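A room at the top of the stairs

How supported lodgings are giving teenagers a softer landing, and why one retired dinner lady thinks more of us should open our doors

Huguette Gaillard keeps a spare key on a green ribbon by her front door. It has been handed over five times in the past nine years, and each time the ceremony is the same: the young person arrives, the bags go up to the top bedroom, the kettle goes on, and then the key changes hands before anyone has had a chance to talk about rules.

"If you give it to them at the end, after the talk, it feels like a prize," she says. "I want it to be a fact. You live here. People who live in a house have a key."

Huguette is a supported lodgings host. She isn't a foster carer, and she is quick to say so, partly out of respect for foster carers and partly because the muddle between the two drives her up the wall. Her lodgers are between 16 and 21. Most have come out of care, a few have come straight from a family home that had stopped being somewhere they could stay. They have their own room, a share of the kitchen and an adult across the landing who will notice if they haven't come home.

I spent two days with Huguette and some of the young people who have passed through her house in Lundgate, a small town with a good market, a bad bus service and (as I now know) one of the keenest groups of hosts you could hope to meet. I went expecting to write something rather solemn. I came home wanting to clear out our box room.

What a host does

The simplest way to explain supported lodgings is to start with the age at which it begins. At 16 or 17, a young person may be too old to want a new set of parents and far too young to be handed a tenancy and wished good luck. Plenty of them have spent years having their lives organised by other people, with meals at set times and meetings about them in rooms they weren't in. Then a birthday comes along and they are supposed to know how a gas bill works.

A host fills the gap. The local scheme, Grestitz, asks for 10 hours a week of what it calls practical support, though every host I met laughed at the idea of measuring it. How do you count the time spent standing in a doorway while somebody tells you, sideways, about a falling-out at college? Does driving to an interview count if you were going that way for cat food?

The practical side is real, all the same. There is a list, and it's a good one: registering with a doctor, opening a bank account, reading a payslip, cooking five different suppers, getting a stain out, making a phone call to someone official without hanging up. Young people tick things off when they feel ready. One lad had ticked "phone call" and then crossed it out again after being put through to the wrong department four times. He re-ticked it a month later. I loved that.

Learning the house

Edia was 17 when she moved into the top bedroom. She's 22 now, works in the office of a flooring company and has a flat of her own on the far side of the river, but she still comes over most weeks and still complains about the third stair, which creaks.

"I couldn't sneak in," she says. "Not that I was doing anything! I just didn't want anyone to know when I was in or out. In my last place they wrote it down. Every time you came in, somebody wrote it down."

For her first fortnight she ate in her room. Huguette didn't mention it. She cooked enough for two, put a portion in the fridge with Edia's name on it, and went to watch the snooker. In the third week Edia came down and asked what the snooker was about. They now have strong and opposing views on the safety game.

Ask Edia what she learned and she doesn't begin with bills or cooking. She begins with arguments. The two of them had a proper one over a bath that had been left to run, with water through the ceiling and a good deal of shouting on both sides. Edia went upstairs and packed.

"I thought that was it, I'd be moved. That's what happened before when there was a row. So I sat on my bag and waited. And she knocked and said did I want beans or peas."
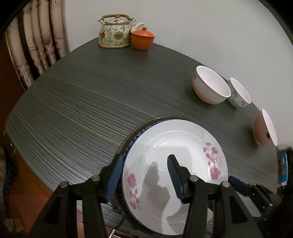
She had peas. The ceiling was repainted over the Easter holidays and Edia did most of it, with Huguette holding the ladder and passing up advice that wasn't always wanted.

That small story came up again and again while I was in Lundgate, in different shapes. One host told me about a broken window, another about a missing twenty-pound note that was found, weeks afterwards, inside a library book. Each time the point was the same, that something had gone wrong on a Tuesday sort of scale and the young person had still been there for breakfast. Many of them had never seen a quarrel end before. They had only seen one stop a placement.

The money question

Everyone asks, so let's get on with it. Hosts are paid. In Lundgate the weekly payment varies with a young person's needs, and new hosts also get a one-off grant of up to £800 to make a room ready. Huguette spent hers on a decent mattress, a desk, a lock for the bedroom door and blackout curtains. The curtains, she says, were the best thing she bought. "They're teenagers. They sleep like bears."

She is refreshingly open about what the payment means to her. She had worked in school kitchens for most of her life and her pension is small. Her own sons had gone, one to the coast and one to Canada, and the house was costing her more than she liked. She saw a poster in the chemist's and took a photo of it on her phone, where it stayed for four months.

"I felt I ought to be doing it for nothing, if I was doing it for the right reasons," she says. "And then a lady at the information evening said, 'Would you feel like that about a nurse?' Well, no, I wouldn't."

The assessment took her from June to November. There were references, a medical, checks on the house, and long talks at the kitchen table about her childhood, her marriage, her temper. She had dreaded that part and ended up rather enjoying it. How often does anyone sit down and ask you, with real interest, how you handle being cross?

A bigger welcome

There are never enough hosts. When I asked to see the scheme's own numbers I was shown a page that has stayed with me: 1,263 enquiries from possible hosts since the scheme began, and 776 nights in the past year when a young person who wanted a room in somebody's home was put up somewhere else, usually a hostel, while a match was looked for. Most of those who enquire drift away before a first visit. Some find it isn't for them, and that's fair enough. Others decide, without ever asking, that they wouldn't be allowed.

So who is allowed? Far more people than you might think. I met a couple in a terraced house with a whippet and no garden. I met a single man of 34 who works from home designing packaging, and a grandmother who uses a wheelchair and whose lodger has become a dab hand at pastry. You need a spare room with a door that shuts. You don't need to own the place, though your landlord has to agree. You don't need to have had children.

What you do need, according to Texier, who is 19 and currently has the top bedroom, is to be all right with quiet.

"Some people want you to talk straight away," he says. "They've read your file so they think you've already met. Huguette didn't do that. She asked me what I wanted on my toast."

He is studying bricklaying at college, two bus rides away, and he leaves the house at ten to seven. Huguette isn't a morning person, and has never pretended to be, but there's a flask on the side for him every day, filled the night before with soup in the cold months and squash in the warm ones. He says he told her once that she didn't have to. She said she knew that.

He'll be moving on in the spring, to a shared flat with a friend from his course. They've been to see it and the shower is terrible. He has a box under his bed where he's collecting things for it: a colander, a tin opener, a set of screwdrivers, tea towels that Huguette's sister sent over. On the afternoon I left, the pair of them were arguing happily about whether he should take the slow cooker. She wanted him to have it. He said it was hers and that he'd be round for his tea anyway.

And the key? Edia's is on her own key ring, next to the one for her flat. Huguette had a second copy cut for Texier, and there's a new green ribbon in the drawer for whoever comes next.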